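Fil atelier. On a passé la matinée sur la cellule de dépose de Lekota, celle qui prend les pièces à la ventouse et les range en bac. Je note ce qu'on a fait, ça servira à l'équipe du soir.

1/ Le défaut : arrêt en butée d'axe 2, toujours au même endroit du cycle. Compteur à 3,077 heures au moment de l'intervention. Dernier graissage noté en juin.

2/ Consignation, purge de l'air, puis contrôle des câbles de bas en haut. Lorena Painemal a repris le serrage des connecteurs côté armoire. Un seul avait du jeu, celui du codeur.

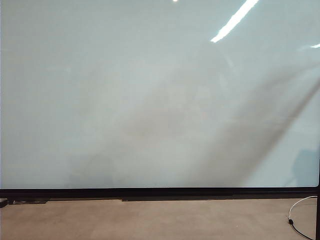 3/ Ensuite, l'origine. On remet l'axe sur ses repères, on valide au pupitre, on relance à vitesse réduite. La position de prise était décalée de 12 mm en X. Corrigée dans le programme 771, pas dans le repère outil. Merci de ne pas toucher au repère outil.

4/ Vide : une ventouse fendue, remplacée. Filtre Sokomel changé aussi, l'ancien était gris. Il reste deux filtres au magasin, j'en ai redemandé.

5/ Essai : 700 cycles à vide sans arrêt. On repasse en production à pleine vitesse après accord de Sizwe Masilela.

6/ À surveiller cette semaine : la température du moteur d'axe 2 et le passage du faisceau derrière l'embase. Si ça frotte, on refait le bridage avec plus de mou.

7/ Prochain graissage le 15 juillet. La fiche est à jour dans le classeur de la cellule, page axe 2.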